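Kindthorpe Sewing Room: Soft Goods Gallery

The Kindthorpe sewing room is open on Sunday afternoons and two evenings a week. Most of what gets made here is small: things for the kitchen, things for babies, bags, covers, and a lot of mending. This page shows some of the work from the spring table through the end of June. Patterns are kept in the gray cabinet by the door and can be borrowed for two weeks. Fabric is sold by the half yard from the shelves at the back.

Each entry gives the item and a few notes on how it was made or how we handle it. Click any thumbnail for the larger version.

Quilted table runner
Cotton front, flannel back, no batting. The binding is cut on the straight grain and joined with diagonal seams. Length is 40 inches, which fits the short side of most kitchen tables.

Drawstring bags, three sizes
Made from leftover shirting. The smallest size takes a piece no bigger than a dinner napkin. Cord is from Purken, sold on the large spool next to the register.

Oven mitts
Two layers of heat-resistant batting with the shiny side facing out. Trim the seam close at the thumb or it will not turn properly. The pattern runs large, so cut one size down for small hands.

Bib with snaps
Terry back. Reinforce behind each snap with a square of canvas. We had a few come loose before we started doing this.

Padded figure-eight piece, carrot-like print
Two rounded lobes with a narrow waist, in a peach print with small orange-red and green motifs. A plain pink strap makes a long loop along one side. Padded shapes like this are sewn right sides together, clipped all the way around the curves, and turned through a gap of 5 inches on the straightest part of the edge. Clip the waist more closely than the rest.

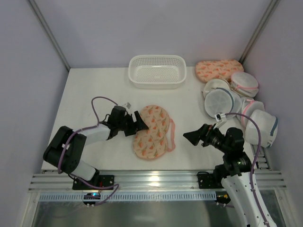
Vol. 29, Spring and Summer

The white basket at the back of the table has a perforated bottom, and baskets of that kind are what we use for finished work. Lint and thread ends fall through the holes when it is shaken out. Lay padded items flat and do not stack anything heavy on them.

Pink was a good match for the strap on the carrot-like print. A second print would have been too busy next to it. For straps in general, cut the strip four times the finished width, press it in half, then press both long edges to the center and stitch down each side.

Chair pads
Foam inserts, envelope backs, ties at two corners. The covers come off for washing. Foam is cut to order, and the cutting table is free after 4 on weekdays.

Draft stopper
Filled with rice hulls in an inner tube of muslin. Leave the last few inches unfilled so it can bend around a door frame.

Fleece slippers
From the Flokaritz pattern, with a suede sole added. The sole needs a leather needle and a longer stitch. Ease the toe in by hand before going to the machine.

Patchwork pot holders
The long-running project of the room. The goal was 1000 squares from the scrap bins, and the last bin was sorted in June. The squares are now being paired by color. Anyone who wants a set should write their name on the sheet by the iron.

Notes on materials
Prints are washed before cutting unless the label says otherwise. Batting and strap webbing are from Shehu. Thread is all-purpose polyester except on the runners, which are sewn with cotton.

Returning patterns
Please fold paper patterns along the old creases and check that all the pieces are in the envelope. Several envelopes are missing their pocket pieces.

Previous gallery | Next gallery | Back to all volumes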